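I've been asked more than once what I do with my evenings now that the kids are out of the house, and the answer lately is the Trokeck practice cell. A thread, because I can't say anything briefly (my sister will confirm).

Trokeck sells it as a subscription. You get a simulated arm, a table, some things to pick up, and a window to write your moves in. I pay month to month and signed up in February, so this is me after plenty of evenings with it and a great deal of tea.

The starter job is called Shelf Return. Green and tan blocks that stand in for books, one long shallow tray, and you get the arm to put them away. Sounds like nothing! I was at it for 13 evenings before I stopped muttering at the screen.

Some views from my Shelf Return work, close up and from across the room: 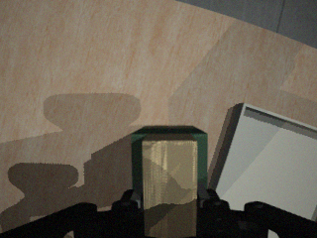
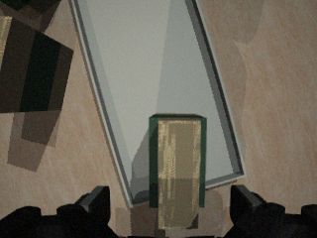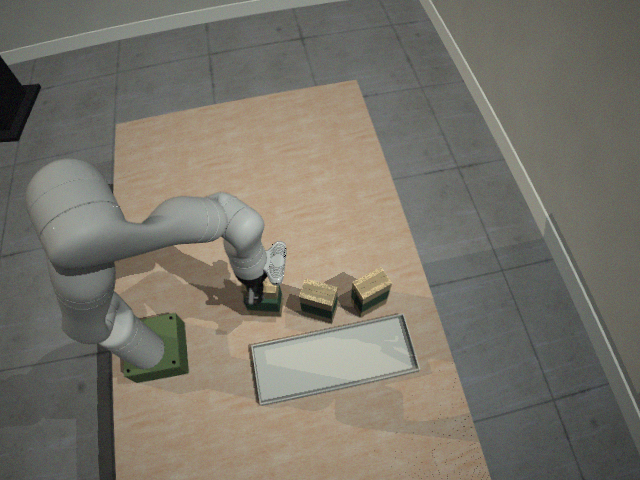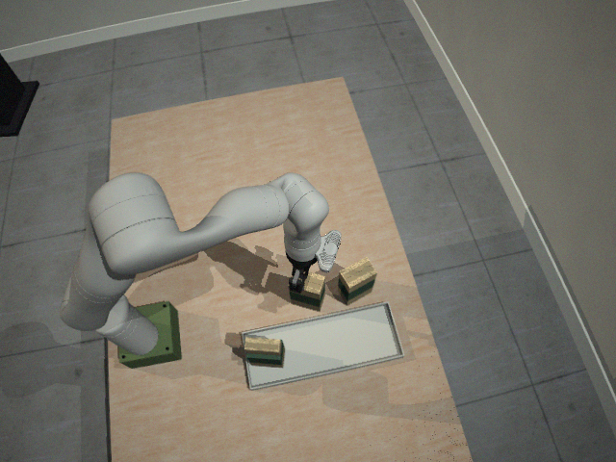
Images: simulator renders, Trokeck practice cell

What I love is being able to switch between the close view over the fingers and the wide one. I plan in the wide view and fix my mistakes in the close one, and I'd be lost without both.

What I love less: the shadows have jagged edges up close, and the help pages assume you already know what a wrist offset is. Lambros Giannakopoulos over on the Trasmont forum wrote a plain-English walkthrough that got me past lesson 3, bless him.

Lai-ching Shek asked whether it's worth it for her after-school group. I'd say yes for the older ones, as long as somebody sits with them for the first hour or so. The younger ones will want something they can hold.

Next up for me is the Sukow sorting lesson, which has 80 steps if you do all the optional bits, and of course I'm going to do all the optional bits. If you've finished it, please tell me where you got stuck!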